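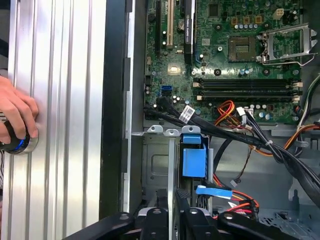

Hacer Aydoğan says the second act drags and I should stop defending it. She texted this at the interval, mind you, from the seat next to mine, so as not to whisper. Fine. It does drag. I still cried.

Posted in May by Hacer Şimşekoğlu

Quick one tonight, feet hurt, have to be up early. Went to see The Lamplighter's Daughter, the new musical film everyone in Pellville has been going on about, at the Heddale. Yes with an interval, the Heddale still does intervals, 15 minutes and a queue for the one popcorn machine.

So. Plot is thin. Girl grows up over a lamp shop, wants to sing, father wants her to do the books, you know the rest before the titles are over. There is a rival with a mustache. There is a train station. Did not care about the rival at all, he gets a whole song about his boat and then the boat never comes up again??

But the songs. The opening one on the roof, with the whole street joining in from the windows, I had my hand over my mouth. And the shop number, where she sings the accounts back at her father, all prices and late payments, and he slowly starts tapping the counter. That one. Would pay again just for that one.

Aydoğan hates that one. Too cute, she says. She liked the quiet song in the station, which I thought was flat, and the lead was a bit under the note in it too. We argued all the way to the bus stop. Missed the 12, got the 20, which goes the long way past the Coşkun bakery, shut of course. 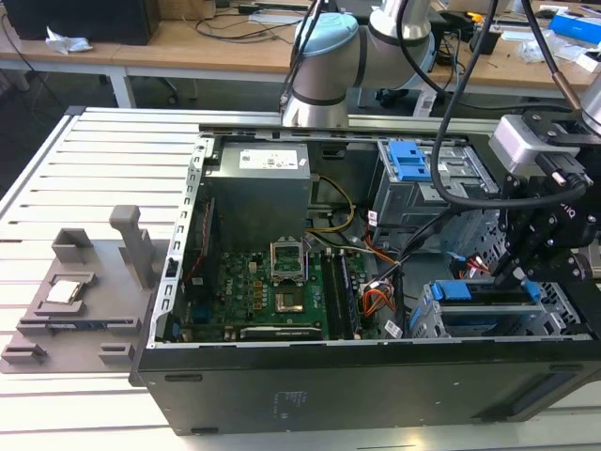
PC with the side off, power supply at top left.

Anyway back to the film. Costumes: lovely, too clean. Nobody in a lamp shop has cuffs like that. Dancing really strong, especialy the older couple in the market scene, they had maybe a minute on screen and I wanted the film to go off and follow them instead. Camera will not sit still though. Cut cut cut, just when a step gets going. Let me see the feet!

Ending. Won't spoil it in case Mom reads this. It is rushed. Father forgives everybody inside half a verse and then confetti. I was crying by then so can't judge. Aydoğan was putting her coat on.

Sound at the Heddale much better than last year, they have Soteck speakers now according to the poster in the lobby. Could hear every word in the chorus bits for once. Seats still awful.

Stars? She gives it 2. I say four, or three and a half if I take off for the boat. Want the soundtrack. Have been humming the shop song since the bus and teh upstairs neighbor can probably hear me.

Bed. Ring Mom tomorow about the second showing, she'll want an aisle seat.

Last updated: May, 11:40 pm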